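Plastic drink bottle (an entry from the Brekside household wiki)

First written by Orvokki Laaksonen, June 2023, with corrections from Afiq Kwok

The plastic drink bottle is a lightweight container for soft drink, juice, cordial and water, and I reckon it's the most overlooked object in the whole kitchen. I've been putting these entries together for a while now (this is number 200, hooray!) and I kept skipping bottles because they seemed too plain. Silly me. There's heaps to say.

Names and parts

Most people get by with "top", "middle" and "bottom", but there are proper words and I love them. The finish is the threaded bit the cap screws onto. Under it comes the neck, then the shoulder where the bottle widens out, then the body, and finally the base. The label panel is whatever stretch of the body has been set aside for printing.

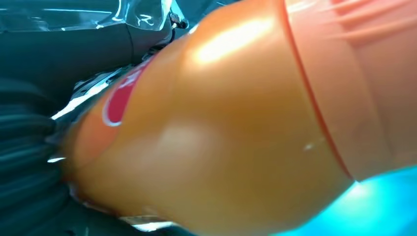
Colour is where I get properly nerdy. A coloured bottle might be tinted plastic, or clear plastic with a coloured drink inside, or wearing a printed sleeve that goes most of the way round, and the three look surprisingly alike on a shelf. Orange is a favourite for fizzy and fruity drinks, and a glossy one like this, with a pale highlight running along the curve and a red label edged in white wrapping over the shoulder, catches your eye from right across a shop. It certainly catches mine! Afiq says I'm easy prey for packaging and I can't really argue.

How they're made

Nearly all soft drink bottles are PET, which is short for polyethylene terephthalate. They start life as a preform, a stubby thing a bit like a test tube with the screw thread already finished at one end. The preform gets heated, stretched lengthways with a rod and blown out against a mould with air, and the pattern inside the mould ends up on the outside of the bottle. If you ever get hold of a preform, hang on to it. Mine sits on the windowsill and visitors always pick it up.
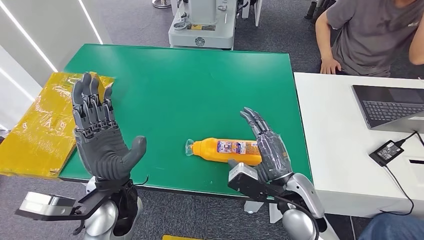
Fizzy drinks need a tougher shape than still ones. The gas pushes outwards, so their bottles tend to be round in section, often with a base moulded into little feet, while still water can go in something thin and squarish. Hot-filled juices are another story again, and they often get flat panels that can flex as the drink cools. I had this back to front in the first version of the entry (sorry, and thank you Afiq).

Ribs, rings and grooves

Grooves stiffen a thin wall, in much the same way that corrugations stiffen a sheet of roofing iron. They also give your fingers something to hang on to. A ring around the body can mark the edge of the label area, or it might simply be there for looks.

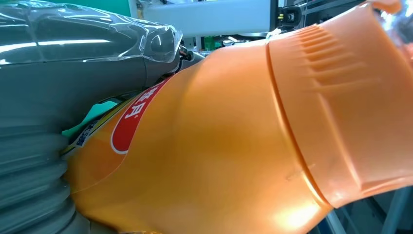
Orange bottle with a raised ring and a row of moulded ribs beside it.

Reuse and recycling

Empty it, give it a quick rinse and check your own council's rules about caps, as they vary a fair bit. I save a few for watering seedlings. Please don't store cleaning products in them, even with a new label on!

See also: Bottle caps; Cordial; Lunchbox; Recycling bin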